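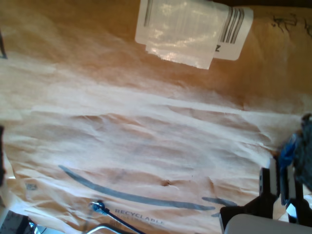
Put the lyrics back in the sleeve

I bought the new Bunwood record in October and the sleeve had no lyrics in it. It had a logo, a list of 11 songs and a thank-you to the mixing engineer. For a pop band I might let that go. Bunwood play slow, heavy doom with a singer, Marit Granström, who holds a vowel for half a verse. I can't make out one word in four.

Their label, Stalavo, says people can look the words up online. I tried. Two sites disagreed on the chorus of "1704," and one had the second verse missing.

The first Plunby album came with a folded sheet, typed by their drummer, Khalil Masri, with spelling mistakes left in. I read it through 15 minutes of droning guitar and understood that the song was about a flooded mill. Without the sheet I would have skipped to the next track.

Bands at this level spend months on their words. One sheet of paper can't add much to the price of an LP, and I would pay the extra.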